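Do trays really tidy anything?

Mar 12, 2025

I have been reading about trays again. There is a school of thought, and it has a lot of followers, which holds that any surface in the world can be rescued by putting a tray on it. Keys on a table are clutter. Keys on a tray on a table are a "station". I have never been convinced, and I said so here a couple of years ago and got told off in the comments, so I thought I had better give it a fair go before moaning a second time.

The advice I followed came from a little booklet called The Arell Method, which a reader posted to me (thank you, I think). It runs to 129 pages, and most of them are margins. The gist is that you choose a tray smaller than you would like, put it in the middle of your worst table, and allow nothing outside its edges at the end of the day. You do this for 100 days. I did six weeks and I'm calling that enough.

First you have to buy the tray, and this is where my eyebrows went up. Sastton do one that is sold as a "landing place". Lastell do one with a lid, which I would call a box. The Vieira one is very handsome and comes with a card telling you how to oil it. I don't want to oil a tray. I have a bicycle chain I don't oil often enough as it is. In the end I went for cheap and small and kept the receipt in case.

Week one was good, I'll admit. Everything had somewhere to go and I felt like a person who owns a fruit bowl. Week two, the post started arriving in quantity and I put it under the tray, which the booklet doesn't forbid. By week three I had things leaning on the outside of it. A tape measure, a jar lid, the small screwdriver that lives nowhere. They weren't in the tray and they weren't put away either. They were just near it, as if being close to order counted.

Chih-ming Hsieh, who I have shared workspaces with on and off for years and who is tidier than me by a wide margin, reckons the trouble is that I treat a tray as storage. He uses his for whatever he is in the middle of. One job, one tray, and the rest of the table stays bare so you can see what you've dropped. He also thinks the sides matter more than the size. Too high and you stop seeing what's in there, too low and things roll off.

I grumbled, but I tried it his way for the last fortnight on one of the round tables, with a square tray in pale wood, low walls, slots cut along the sides.

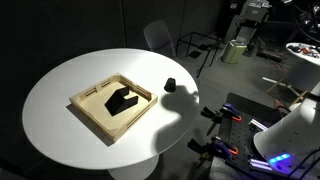

The slots I was ready to be rude about. They look like the sort of detail that adds to the price and collects fluff. I still think they collect fluff. But they do make the thing look lighter on a white top, and a solid-sided tray that size would sit there like a drawer that had fallen out of something.

As for one job, one tray: it works better than the booklet's version, grudgingly. What it doesn't do is reduce the amount of stuff. Everything I cleared off to make the nice bare table went onto a different table, and I could point to it at any time. Small bits, tools, oddments. The booklet has no chapter on the second table. I went back and checked. There is a page on "the overflow moment" that tells you to breathe out and ask each object what it is for, and I'm afraid I know perfectly well what a screwdriver is for.

I did another thing that helped more, and it cost nothing. I moved the bin. It used to be by the door, where I only passed it on the way out with my hands full. Within reach of the table it gets used, and half of what I'd been filing so carefully on my tray went straight in. Old labels, a dead pen, the packet the tray came in.

So I'm keeping the tray, but I'm not keeping the Method. The booklet is free to anyone who wants it, page corners slightly bent, and if you have stuck it out for the whole 100 days I would like to hear what your other tables look like.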